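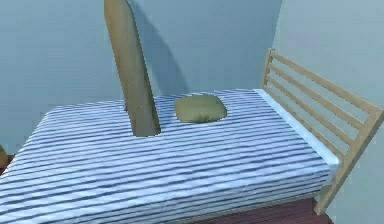 Home | Our Work | Progress Reports | Give | Contact

Progress report to the Rácz fund, second quarter
September
By Berenice Salinas

Hi everyone, and thanks for being patient with me on this one. I had most of it written and then we got the good news about the kitchen permit, so I tore up page one and started over (happily!).

Quick recap for anyone who joined the fund since spring. Your grant pays for the guest rooms and the shared kitchen at Cirkusside, where families stay while somebody they love is in the hospital up the hill. The first half went to plumbing. I won't go through the plumbing again -- you all read that report and some of you called me about it.

The kitchen passed inspection on the second try. The first time we were short a vent cover, and Kaluto shipped us the wrong size, and then shipped us the wrong size again. It's on now. Families started cooking in there the same evening, and somebody left a pot of lentil soup with a note that said "please eat." I had two bowls.

Money next. We came in $2,000 under on flooring, and I'd like your okay to move that over to laundry. The old dryer takes so long that people hang their things on the stair rail, and the inspector gave me a look about it. Mieczysław Szczepańska got us a quote for a used commercial one with a year of service thrown in. He'll send it along separately, with the delivery charge broken out the way you asked.
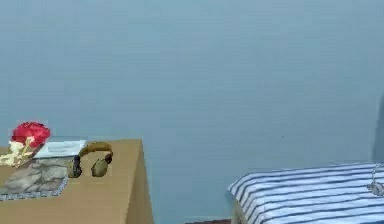
STESTUSHOLM, September -- I'm finishing this from the sister house, where I came up to see how they handle bookings. They keep it all on one paper calendar by the phone and it works better than our spreadsheet, which I find a little insulting after the month I spent on it. I'm going to try their way through the winter and tell you how it goes.

We had 20 families stay with us this quarter. The longest stay was a grandmother from out on the coast who taught half the house to play rummy and wouldn't let anybody else do the dishes.

Still open: the ramp railing, the back door lock, and a night phone that doesn't ring in my own kitchen. The railing comes first, and I should have a start date from the welder before your next call.

Comments

M. Szczepańska: Dryer quote is in your inbox. They'll hold the price through the end of the month.

Patty: Yes to moving the flooring money! Do you still need towels?

Berenice Salinas: Always, Patty. Bath size please, we're swimming in washcloths.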